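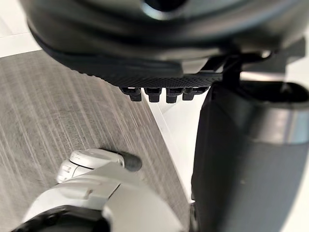

Dreden's kitchen study is out this Saturday, and I'm chuffed to be sharing it! I'm Elisa Parisi, and my team has been teaching robots to handle cups and mugs using a method we call Melura.

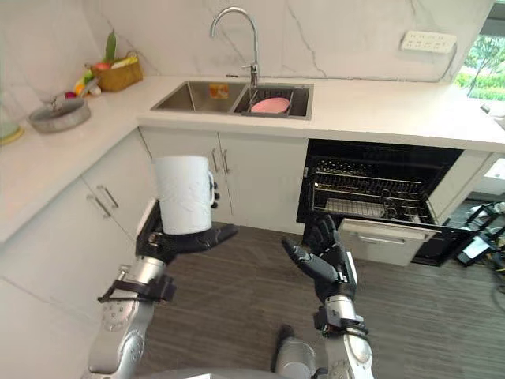
We trained it on 663 recordings of people doing kitchen jobs, then gave it 174 fresh tries. It managed 133 of them - far better than I'd dared to bet. 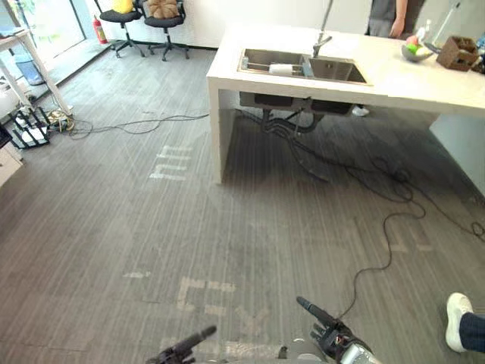 My colleague Tamunoemi Adebisi worked out how to mix wrist and head views, and that made the biggest difference. The paper and code are free on the Dreden site.
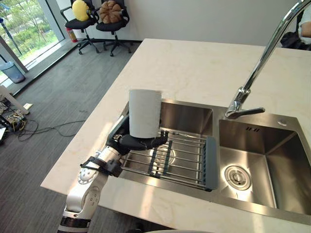 A robot hand holding a cup over the sink. Picture: Dreden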